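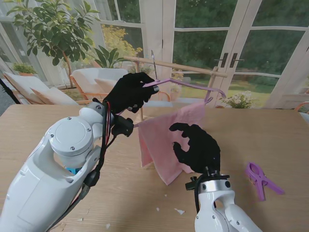 A reader in Skoltbridge writes that she has given up on pegs for hand towels altogether and puts them over the bottom bar of an ordinary plastic hanger, and would we please tell everyone, as it leaves no marks along the edge. Well, I'm very glad to pass it on, having done much the same in Pundham for years!

Fold the towel over the bar so both sides hang to nearly the same length, then smooth it out with the flat of your hand (a good shake beforehand does wonders for the pile). Hook it on the rod of the drying rack and leave a hand's width before the next one. My rack has a rod 80 cm long and I never put more than 6 hangers on it, though it's tempting on a busy washday, I know.

Do keep a few clothes pegs nearby all the same. Thin, slippery towels will slide off to one side if a door is open and there's a breeze, and one peg at the bar puts a stop to that. Turn thick ones round at teatime so the inner side gets its share of air, and if you're drying by a window, open it for 20 minutes or so, even in October.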